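Kamel Editions

Kamel Editions was a small publisher of cheap paperback reprints, based in Grenavden. It is mostly remembered now by secondhand book collectors. Founded by Blandine Vidal, a former school librarian, who ran it from the back of her shop on Fleken Street. Output was mainly sea stories, spy novels and a few travel books that had gone out of print.

History

Vidal started the press after a customer asked her for a novel she couldn't find anywhere. She tracked down the author's family, paid for the rights and had 200 copies run off by Vokbridge, a local job printer. They sold out by the following March. The second title did less well and boxes of it were still in the shop years later.

Hala Alaoui joined as editor soon after. She wrote most of the introductions, unsigned at first, and fixed the worst of the misprints in the older texts. Print runs went up to 1,000 for the spy novels. Travel books stayed at 200.

The press closed when Vokbridge shut down and Vidal didn't want to start over with another printer. Unsold stock went to library sales in the area. The backlist has not been reissued.

Format and design

Pocket size, glued spine, thin card cover. Covers were one color with the title in a black box: green for sea stories, gray for spy novels, yellow for travel. The yellow fades badly on the spine and good copies are harder to find then the other two. No dust jackets. Each book has a number on the back cover, 1 to 60, though number 41 was never published. Alaoui later said the rights fell through after the cover had gone to print.

Two versions of number 12 exist. The first has the last chapter bound in ahead of the one before it. Vidal offered to swap them but few readers wrote in. The corrected printing has a small star under the number.

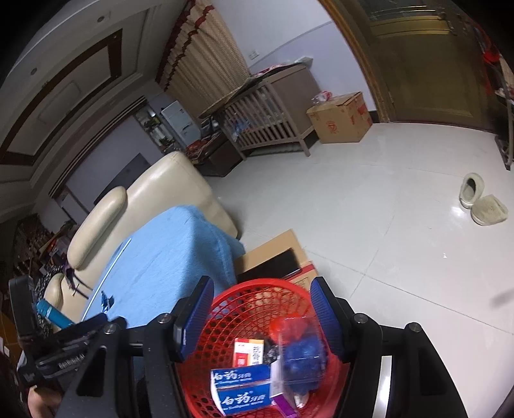

Collecting

Most titles are still cheap. Look in the boxes under the tables at book fairs, sea stories especially. Full sets are rare, mainly due to the low runs on the travel books. Signed copies turn up now and then, usually signed by Alaoui and not the author. Library copies have often lost the back cover and with it the number, so check the title page, wich carries the print date.

The glue dries out. Spines crack if the book is opened flat, and pages 2 to 16 tend to come away first as a block.

Archive

Vidal's letters and the account books are held at the Grenavden town library, by appointment. Correspondance with authors' families is only partly cataloged.

See also: Vokbridge (printer); Paperback reprints; Book collecting

Page last edited January 9, 2026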